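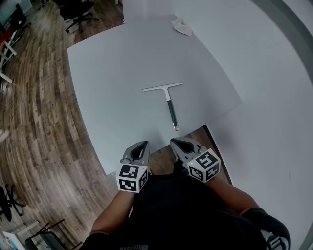
For most of this spring I have been watching how a cleaning job gets turned into something a machine might do, and I have notes.

My employer, Skandlow, looks after offices. The work is desks, glass, floors and bins, mostly after five in the evening. In May we agreed with Trekier, who build the software side, that our cleaners would record wiping and squeegee work with hand-held grippers. A person wears one on each hand, does the job through the gripper fingers, and the movement is logged against the printed marker cubes. The recordings are then used to train an arm.

The target for the first stage was 757 usable recordings of desk work, spread over 4 people. A recording counts as usable if the tool stays in the grip from pick-up to put-down and both cubes can be tracked throughout. We lost around 110 in the first fortnight, nearly all to sleeves or forearms passing in front of a cube.

What changed for the staff

The pay was settled first. Recording time goes on the sheet as ordinary hours plus a supplement, and nobody's rounds are cut to make room for it. Witold Pawłowska, who supervises the Zidstead site, insisted on that in writing, and I think he was right to.

The second change is less visible. A cleaner working with bare hands adjusts grip and pressure all the time without thinking. With two rigid fingers per hand you have to decide where to hold the handle before you touch it. People slowed down a great deal, then most of them got some of the speed back. Wrists were the main complaint – we now stop after twenty minutes and swap.

A squeegee is awkward for this. The handle is slim, the blade is wide, and a small twist at the grip becomes a large error at the far end of the blade. Lying flat on a desk it also gives the fingers very little to get under. 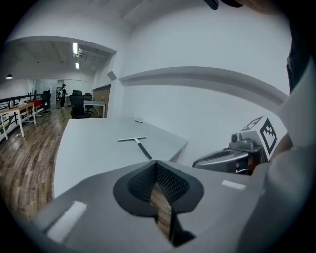 What the arm is meant to do

Trekier's plan is one arm on a wheeled base, doing clear desks only. Anything with papers or cups on it is left for a person. On our own figures that leaves most of the round as it is, and adds the job of checking which desks are fit for the machine.

Witold expects that checking to fall on whoever is already busiest. I have asked for it to be listed as a separate task with its own minutes. Urbańczyk, the client at Zidstead, has asked for the same thing in its own terms, as it wants a named person responsible for each floor.

The second stage is glass partitions. No start has been agreed, and I would like the wrist question answered before we do.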